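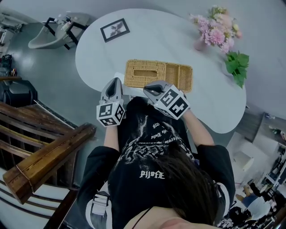

The second draft of the Lodville practice notes for hand-held gripper recording runs to 19 pages, and most of them deal with things that happen before an operator picks anything up. Marker faces must be clean, flat and free of glare. Both grippers are opened and closed fully at the start of each session, and the reading is logged.

Xiuying Wan, who edited the section on household tasks at Erkitz, wanted a hard limit on session length. The draft sets it at 60 minutes, followed by a break away from the table. Mekia had asked for longer.

Objects are treated more loosely. A tray, a vase or a picture may stay where the resident keeps it – the notes discourage tidying – but anything moved between takes has to be recorded. Straps and cords must not cross a marker cube.

Of the 181 comments received on the first draft, 66 concerned consent in private homes. That section is still open, and a revised text is due in October.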